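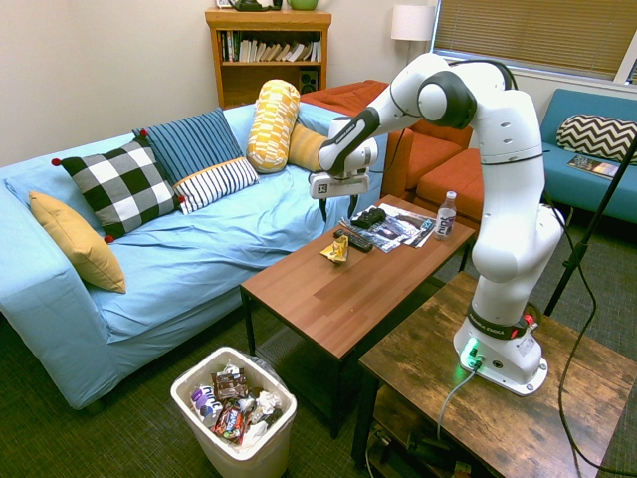
Should the grasp planner and the motion planner run in the same process?
Keeping them separate is the safer start. Grasp scoring can stall on a cluttered cloud, and you don't want that anywhere near the loop that streams joint targets.

kvido_koubek
Posted February 2024

Putting that at the top because it's what I got asked most after my Betari post. I split mine last week and I'm thrilled with it! The planner keeps a queue of candidates, the scorer refills it whenever it likes, and the arm side only ever sees the best 6. Replanning feels so much snappier now – I should have done it ages ago.

hemirura
Nice, but I don't agree on the queue. By the time you pop candidate 4 the cloud it came from is stale. I got bad approaches on thin stuff like snack wrappers until I threw the whole list away after every pick.

kvido_koubek
Fair! Mine are stamped and dropped after 600 ms, so nothing old gets through. Wrappers are still my worst class though. The depth is full of holes on anything shiny.

pavlovic_b
Same with clear bottles. The label comes back fine and the rest is a hole, so I fit a cylinder to the label points and grasp on that. Ugly, works great :)

hemirura
What happens if the label is facing away?

pavlovic_b
Then it sits there and does nothing until I move the bottle. I said ugly.

clovville
Going to be the grump here. Two processes means two sets of transforms, and I spent nearly 10 evenings chasing an offset that was one node reading an old hand-eye calibration. Single process, separate threads, one transform buffer. Much easier to log too.

kvido_koubek
Ouch. I load the calibration from one file and both sides print its hash at startup. If they don't match the arm side refuses to enable. Happy to share that bit, it's tiny.

clovville
Yes please. Still not splitting mine, but I'd use the hash check.

hemirura
+1 for the hash check. Does it also cover the gripper offset, or only the camera?

kvido_koubek
Only the camera right now. Adding the gripper offset tonight, then I'll put the file up in the Betari thread.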